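Festel moved its hotel transfer rate in November. The old ratio was 5 Jistell points to 1 Lindsay night credit; it is now 9 to 1, with a minimum transfer of 700 points. My balance of 246 no longer qualifies for anything.

Elfriede Reinholz asked in the comments whether transfers lodged before the change keep the old ratio. They do, provided the confirmation email shows a reference number. Pending requests without one are recalculated.

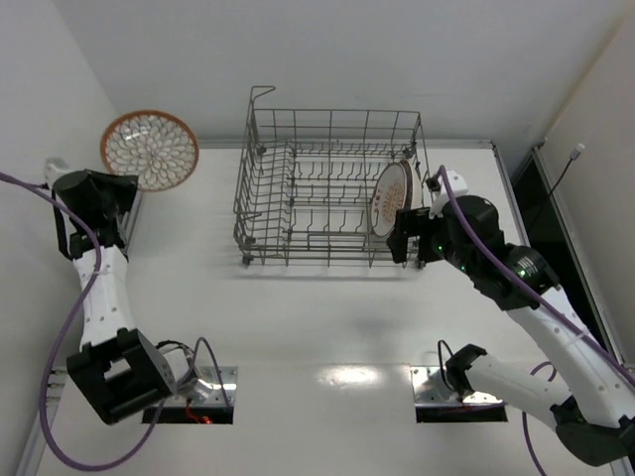

Flometti cardholders are on a separate table and keep their existing ratio until renewal. Check the colour of the tier bar in your profile before you cancel anything.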